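Intermittent Loss of Grip Force During Garment Pickup: Fault Report

Group 4, Mechatronics Project II
Golshifteh Kiani, Nima Kiani

1. Background

The project task was to pick up single garments from a soft seat and place them in the drum of a front-loading washer. The arm and the two-finger gripper were supplied by the department. The group wrote the pickup planner, the force controller and the fault handling. The finger drive is a Keltari servo module with a current sensor on the motor supply. The controller board is a Desitz unit running our code at a fixed loop time.

In January the gripper began to drop garments during the lift. No error was reported. In one case the fingers also closed at full force with no command from the planner. The second event was treated as a safety matter and all runs were stopped until the cause was known.

2. Symptoms

The planner sends a close command, waits for the motor current to pass a threshold, and then starts the lift. In a normal run the current rises when the fingers meet the cloth and holds steady. In a faulty run the reading rose as expected, fell to zero for a short time during the lift, and came back. The controller read the zero as an open gripper. It relaxed the fingers, and the garment slid out.

The uncommanded close had the same start. The reading fell to zero while the fingers were holding. The controller raised its output to reach the target force, the reading stayed at zero, and the output ran up to its limit. When the reading returned, the drive was already at full current.

Whether the fingers relaxed or clamped depended on the controller state at the time of the dropout. This was not clear to us at first, and the two symptoms were logged as separate faults.

3. Fault search

3.1 Software. The logged commands were replayed with the motor disconnected. No dropout was found in 2,000 cycles. The controller code was left unchanged for the rest of the search.

3.2 Power supply. The supply voltage was recorded at the drive connector during lifts. It stayed within the limits in the Keltari manual, including during dropouts.

3.3 Wiring. The sensor cable passes through the wrist joint and is held by a clamp on the outer side. With the arm still, the wrist was turned by hand through its range while the reading was logged. Dropouts appeared near the end of travel on one side only. The cable was removed and the jacket cut open. One signal wire was broken inside its insulation, directly under the clamp. The broken ends touched when the cable was straight and parted when it was bent.

The clamp had been moved 14 mm toward the joint when the wrist camera was fitted. This shortened the free length of the cable and put all of the bending at one point. The cycle counter on the arm stood at 2,510 when the cable was removed.

4. Repair and changes

The cable was replaced and the clamp returned to its first position. A loop of free cable was left at the joint. Two changes were made in the code. A reading of exactly zero while the drive is powered is now treated as a sensor fault, and the drive output is held and then ramped down. The output limit was also lowered to 600 mA, enough to hold the heaviest garment in the test set.

Pickup trials were then resumed on the padded seat, with the fingers approaching at a low angle.

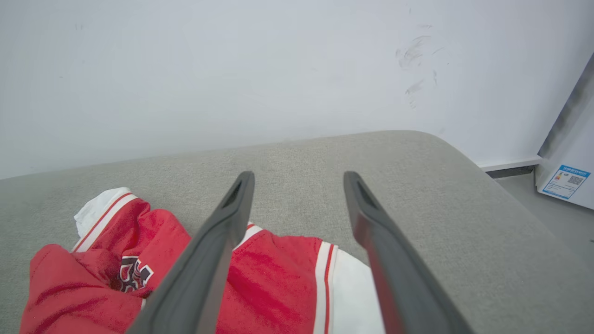
5. Remaining risk

The new check only detects a reading of zero. A partly broken wire could give a reading that is too low but still above zero, and the controller would then squeeze harder than intended up to the new limit. A second sensor would cover this case but was outside the budget. Until one is fitted, hands are to be kept away from the fingers whenever the drive is powered, and the emergency stop is to be within reach of the operator.

The cable should be inspected at the clamp before each test session and replaced if the jacket is flattened or the reading changes when the wrist is turned.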